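Workshop Notes: the path rover, month five

Members keep asking how the rover in bay two is getting on, so this item is an attempt at a fair answer from someone who voted against funding it. I still think a wheelbarrow would have been the better buy. But the thing now moves under its own control and some of you have put evenings into it, so it gets a column.

The plan, for anyone who missed the October meeting, was a small wheeled machine that could carry tools down a dirt farm path without a person steering. The chassis is a secondhand Brito cart base. The motor controller came from Adunico, and we bought it after the first one let out its smoke on the bench. Total spend so far is $700, against a promised 125. I have the receipts in a folder if anybody wants to argue.

What I will grant is that the steering code is better than it was. The old version looked for a color difference between dirt and plants, and it worked beautifully on the blue tarp in the parking lot, where there were no plants. The new one, which the team has named Lalholm for reasons they won't share, tries to find both sides of the path and keep to the middle. Shadows are the sore point. A hard line between shade and sun looks a lot like an edge to a cheap camera, and tall growth on one side can put that line right down the track. 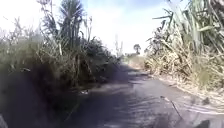 Does it need GPS to stay on a path?
Staying between two edges is a job for the camera and the wheel sensors. GPS of the sort we can afford wanders by more than the width of a farm track, so it's only useful for telling which end of the path you are near.

The team's proposed fix is to run at midday, when the shadows are short. I'd call that a schedule. A proper fix would compare texture as well as brightness, and there is a half-written branch that does this, but it drops the camera to a speed where the rover has to crawl. Somebody needs to decide whether a slow machine that reads the ground correctly is worth having. I lean toward yes, mostly for the sake of the bumper.

Battery life is the other open question. The spec sheet pinned to the wall says an hour. The log says 29 minutes on packed earth with no load, and 18 with the toolbox aboard. Please take the spec sheet down.

Next up is a loaded run at the Irkent plot, out and back, with no one touching the remote. If it comes home on its own I will say so in this column. Bring gloves, and put the hex keys back in the drawer when you're done with them.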